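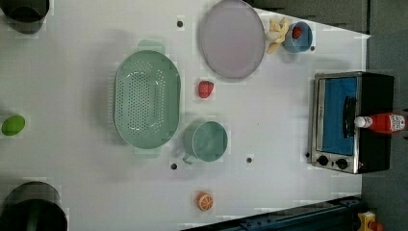 Play kitchen, mid-sort: colander, cup and plate out, ketchup on the oven.

Print | E-mail
Last updated: March
Reading time: 2 minutes

How to sort a toy kitchen

Tip everything onto a table. Wipe the dishes with a damp cloth and leave them on a towel for 45 minutes. Fruit goes in the colander, small bits in a bowl. Bin anything chewed — you know whose teeth those are. Put the oven back last, then expect to be served orange with ketchup.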